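4.3 Recording grasp examples with the Zerlow wrist camera

Each task requires 200 accepted recordings before it may be submitted for training. Complete the calibration in section 4.2 first.

1. Clear the floor area and switch on the overhead lights.
2. Select New Session in Droro and enter the task name.
3. Guide the arm to the object and close the fingers on both sides of the body.
4. Raise the object clear of the floor and hold for 2 seconds.
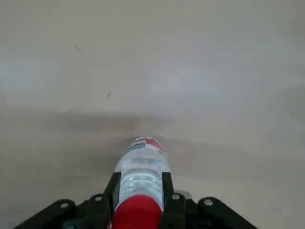
Janaína Arruda
Technical Writer, Figueiredo Robotics

5. Check the wrist view. A bottle should lie centred between the fingers, as with the red-capped one here.
6. Press Save, or Discard if the object has slipped.

Note: Shadows on the floor are acceptable – do not adjust the lights partway through a session.

CAUTION: Keep hands away from the finger linkage while the arm is powered.

© Figueiredo Robotics | Contact support | Back to top

Comments

plutex_lab: Does a discarded recording still use up a number? Ours jumped from 698 to 700.

M. Tran: Yes, the numbers are never reused. Step 4 could mention the hold timer.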